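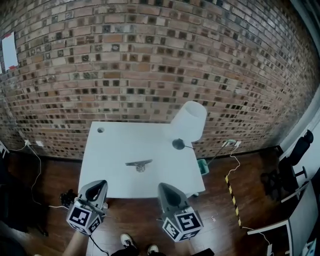

Equipment Planner, Data Collection (full time)
Grimano – Gristau site

Grimano collects demonstrations of household and light assembly tasks for companies that train robots. People do the tasks with hand-held grippers, and the recordings go to our customers. We are hiring one person to plan, budget and buy the equipment for this work. The position is new. Until now the purchasing has been split between the site lead and whoever ran out of something first.

The job is based in Gristau, on the collection floor. Remote work is possible one day a week. You will report to Doina Stojanović, head of operations.

What you will do

Keep the equipment list for all stations current, including spares. Today the list is a spreadsheet with 204 lines and several people editing it. You may keep the spreadsheet or replace it.

Write the equipment budget for next year. A first draft is due in November. It covers grippers, replacement finger pads, printed markers, head-mounted devices, cables, storage, furniture, and the task objects people handle during sessions. Furniture and task objects have been underbudgeted two years running.

Get quotes and compare them. We currently buy gripper hardware from Pluner and have a service agreement with Han for the fixed stations. Both contracts come up for renewal and we want a written recommendation on each, with repair turnaround and shipping included in the cost.

Decide what we should own and what we should rent. Some customer projects last 60 days, and we have bought equipment for projects of that length that then sat on a shelf.

Track wear. Finger pads and cables are the parts we replace most often. We would like reorder points for both, based on session hours.

Plan power and floor space for added stations. This means working with the building's electrician on outlets, and with the session staff on where tables and cable runs can go.

Spend one morning a week on the floor with the people running sessions, and run a few yourself. You don't need to be good at it. You do need to know what a gripper feels like after two hours before you sign an order for 31 of them.
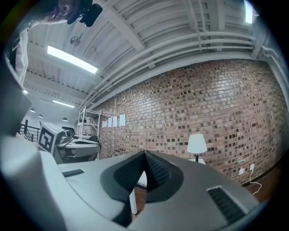

Hand-held gripper on the collection floor, with the lamp and side table behind it.

What we are looking for

At least three years of purchasing, equipment planning or lab management. The field is open. People from film equipment rental, hospital supply, university labs and small manufacturing have all done well in similar jobs.

Experience writing a budget that someone else had to approve, and then living with it for the year.

Comfort with spreadsheets, including other people's. Basic formulas and lookups are enough.

Willingness to call a supplier and ask why something is late.

Enough technical understanding to read a spec sheet and notice when two parts will not fit together. You do not need an engineering degree and you will not be asked to program anything.

Useful but not required: experience with import paperwork, inventory software, or battery storage rules. A driver's license is helpful for the occasional pickup.

Physical requirements

You will be on your feet for part of most days. Stock comes in boxes that one person can lift. The floor has cables and taped areas, so closed shoes are required during sessions. If any of this is a problem for you, tell us and we will talk about how the job could be arranged.

Hours and pay

Full time, Monday through Friday, starting between 7:30 and 9:30. No evening or weekend work except at year-end inventory, which is paid as overtime. The salary range is given to every applicant before the first interview. Benefits include health coverage, paid vacation and a commuting allowance. There is also a training budget, and you can use it for purchasing or contract courses.

You can approve single orders up to $300 on your own from the first day. Larger orders go to Doina Stojanović for a signature. We expect to raise the limit after the first budget is approved.

How to apply

Send a resume and one page about a purchase you planned. Tell us what was needed, what you compared, what it cost in the end and what you would change. Leave out supplier names if they are confidential. We do not need a cover letter beyond that page.

Applications are open until Saturday, July 20, 2019. There will be one phone call and one visit to the site. The visit takes half a day and includes a paid exercise, in which you go through three quotes for the same set of equipment and tell us which one you would take – and what you would ask the supplier first.

Send applications to Doina Stojanović, Operations, Grimano, and put "Equipment Planner" in the subject line.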